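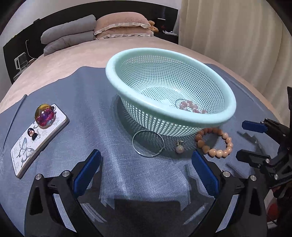

Olumide Isah

Adebayo Okafor sorts her jewelry on the bed. She puts a cloth down first, so the small pieces don't slide into the sheets, and everything goes in or out of a mint-green plastic colander she bought for salad.

"I had a proper box with drawers," she says. "I never opened the bottom drawer in 11 years. With the basket I can see what I own."

Okafor repairs and restrings beaded bracelets from her apartment in Barholm, mostly for neighbors and for a Saturday stall called Marnar. She started in January and has finished almost 439 pieces. On the day we spoke she had a peach-orange bracelet and a thin silver bangle out on the cloth, and a bracelet of small pink beads still in the basket.

The rule is simple. What stays in the basket is waiting. What goes on the cloth gets looked at that day.

"I check the closure on a bangle before anything else," she says. "Then I run the beads through my fingers. If one is cracked, you feel it."

She keeps decorated phone cases with the jewelry too — the ornaments come loose, and she uses the same glue for both.

I asked whether small beads fall through the holes. "Loose ones, yes. Those go in a jar. I don't put loose beads in there."

She charges $17 for a restring and does not take rings that need soldering.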